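What an Open Day Should Measure

Last updated: 13 July 2020
Reading time: 2 min

Golineo opened its Betbridge workshop to visitors for an afternoon, and I went with a notebook and a low opinion of demonstrations. Most of them show a rigid block going from one tray to another. The block has a known shape, the tray has a known position, and the audience applauds a calculation done in advance.

The subject at Betbridge was cloth and small accessories, with a display stand and a table. This is a better choice. A strap has no fixed shape. Its state before a grasp tells you little about its state after one, and a gripper with two flat fingers has few ways of correcting a bad hold. Padding on the fingers adds friction and a little compliance. It does nothing for the planning problem, which is where the cost lies.

Kimie Takagi, who led the session, gave figures when asked. The Kobori task set, which her team uses internally, holds 246 recorded attempts on soft items. Of these, 61 were marked as failures. She would not be drawn on how many of the remainder needed a second grasp, and I think that number should have been on the wall beside the first.

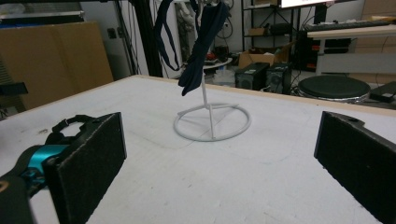
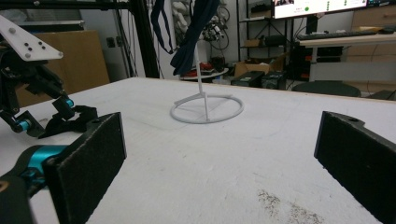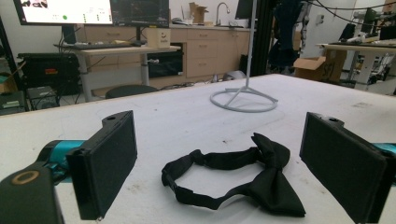
The worktable at Betbridge from the gripper's side. Navy fabric hangs on the stand in the first two views; a black bow tie lies on the table in the third.

The bow tie deserves more attention than it got from the visitors near me. It is pre-tied, so the knot is not at issue, but it combines a folded bow with a thin neck strap and a slider. A grasp at the bow leaves the strap free to swing or catch. A grasp at the strap leaves the weight at one end. Neither is wrong, and a useful demonstration would run both and report the difference.

My complaint is with the format. We were given 7 minutes at the table and 2 questions each. At the Grollirstead show last October the allowance was longer, but the parts were all rigid, so there was less to ask. An open day that takes on a hard material should publish its failures by cause: missed grasp, slip, snag, wrong final position. These are ordinary categories and any workshop keeping records can produce them.

I would also like the starting position of each item to be chosen by a visitor. It would slow the afternoon down and raise the failure count. Takagi told me she had considered it and expected to try it at the next session. I have asked to be sent the results, including the attempts that were stopped early.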